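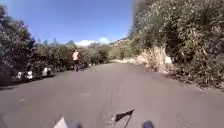

I went to the delivery robot open day at Cumstead because Gavin Purves had a spare place and I had the morning free. It was run by Zesteo, who have been testing a small wheeled robot on the lanes between the old dairy and the village. They call it the Mowat.

We started in the yard at ten. Ishbel Laing gave a short talk, mostly on how it copes with roads that have no pavement and no painted lines. It keeps to one side, slows for anyone on foot and stops if it can't decide. The flag is there so drivers can see it over a bonnet. Someone asked about hedges and she said overgrown verges give them more bother than cars do.

Then we followed it out. The run was 389 metres and took over 7 minutes, with a screen in the yard showing the view from the robot for those who didn't fancy the walk. I walked. It is slower than I expected and quieter too, apart from a ticking noise on rough tarmac that Rhodri Prothero put down to a wheel bearing.

It stopped three times. Two of those were for people. The third was at a bend, where it sat for a good while until Rhodri pressed something on his tablet. He said the shade from the trees had probably confused it — dark patches on a pale road can look like holes.

At the dairy end Mhairi Crichton opened the lid and handed out the load, which was a box of scones. They were fine.

I asked what it would cost to have one calling at our end of the valley and didn't get a figure. There is a second open day in November, with a longer route and a hill in it. Gavin has put his name down. I might go if the weather holds.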